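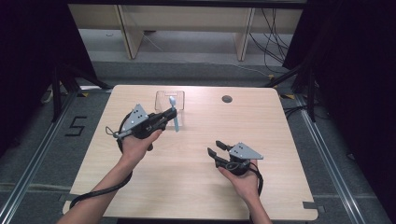 Paired hand-held grippers at station 5, with a light blue spoon held in the left unit.

The Case for Scheduled Care of Hand-Held Grippers
Zaid Qaisi, Nasis Technical Review, March 2020

Institutions that purchase automation equipment commonly budget for the arm, the controller and the safety fence. The hand-held units with which operators record a task receive less attention. At Nasis they are issued from a drawer and returned to it, and inspection takes place only after a fault has been reported. It is the view of this author that the practice should end.

The service log kept by Raed Khoury for the Kurnow cell contains 154 entries. Of these, 60 concern cables. A cable that is bent sharply at the same point each day will fail at that point, and an intermittent fault can spoil a morning of recordings before an operator notices it. Two minutes of inspection at the start of each shift is a modest price.

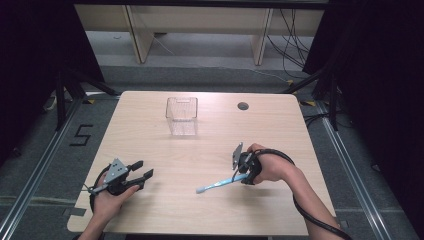
Jaw alignment deserves the same discipline. Ayman Hamdan has argued that a gripper which closes on a large block is fit for service, and for palletizing work he may be right. Household articles are less forgiving. A toothbrush handle, such as the light blue one in the right-hand gripper, gives the jaws a narrow surface to hold, and a small error in alignment can let it turn. The daily check should therefore be made with the thinnest article on the task list.

Floor markings belong on the same schedule. Tape lifts, and a table that has drifted from its marks makes one week's recordings difficult to compare with the next. The station lead should sign for table position along with cables and jaws. Management has been asked to adopt a single inspection sheet for all stations, and the request should be granted before the next units are issued.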